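3.2 Surface condition and cleanability of returned containers

Returnable plastic containers are cleaned many times over their working life, and the wall surface a cleaning line meets in the fifth year is seldom the surface on which the line was first validated. Most published work on rinse volume and detergent dose uses new mouldings or flat coupons cut from new sheet. The results are useful for ranking detergents but tend to understate the soil held by scratched and abraded walls. In the present study, the containers were taken from ordinary circulation between three depots (Landberg, Prevska and Riihimäki) and tested in the condition in which they arrived.

A total of 23 containers were drawn from the pool in January. They were assigned to one of 6 wear classes by two assessors working separately, using the scale given in Section 2.4. Where the assessors disagreed by one class, the higher class was recorded. Where they disagreed by more than one class the container was set aside and examined again on the following shift under raking light. Class 1 denotes a surface with no mark that can be felt with a fingernail; class 6 denotes loss of surface finish over a continuous area of the wall or floor, with edges that catch a cotton swab.

Wear was not evenly spread. Upper walls were in general little affected, and the marks found there were shallow and isolated. The lower parts of the walls, and any sloping surface leading down to the floor, carried most of the damage (Figure 2). This agrees with the handling records from Landberg, where goods are tipped in at the filling station and slide down the wall before coming to rest. Floors showed a different pattern, with staining more common than loss of material. 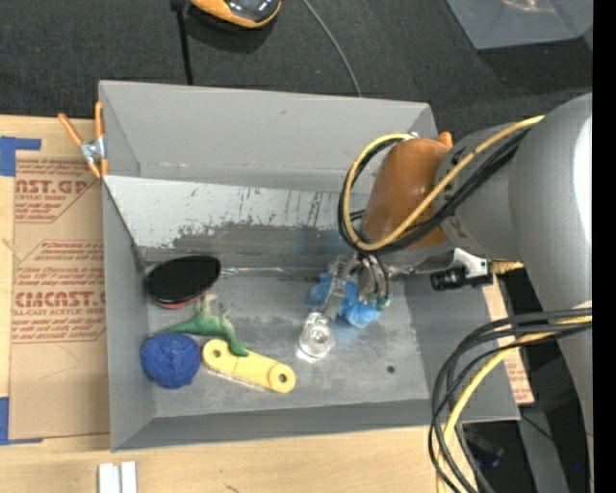
Figure 2. Grey container with sloping walls. The white finish of the inner panel is chipped and scraped along its lower edge, and the floor is stained and streaked.

Each container was soiled with a starch and fat mixture, left to stand overnight at room temperature, and passed through the Steststead tunnel washer at the standard belt speed. Residual soil was measured by swabbing fixed areas of 100 square centimetres at the upper wall, the lower wall and the floor. Swabs were extracted in 2 ml of buffer and read within the hour. Blank swabs were taken from a new container at the start and end of each run, and a run was rejected if either blank exceeded the detection limit.

Residual soil on the upper walls did not differ between wear classes. On the lower walls it rose steadily from class 1 to class 4 and then more sharply, with the greatest values at the boundary between intact and damaged finish. Swabs taken wholly within a worn area gave lower readings than those taken across its edge. We take this to mean that the step at the edge shelters soil from the spray, and that the exposed material beneath is itself fairly easy to clean. Visible staining of the floor was a poor guide to residual soil - several heavily marked floors gave readings close to the blank.

Raising the rinse pressure reduced the readings at damaged edges but did not bring them down to those of sound walls. A second pass at standard pressure was more effective and used less water than the single high-pressure pass. The effect of drying was not examined separately, although standing water was noted in corners at the tunnel outlet on most runs.

Two limits should be borne in mind. The wear scale is visual and tactile, and has not been tied to a measured roughness. The containers also differed in age, and the pool operator does not record the number of trips made by each unit before its first 1,000, so wear class cannot be related to service life with any confidence. Section 3.3 considers whether inspection of the lower wall alone would be enough to sort containers for a second pass.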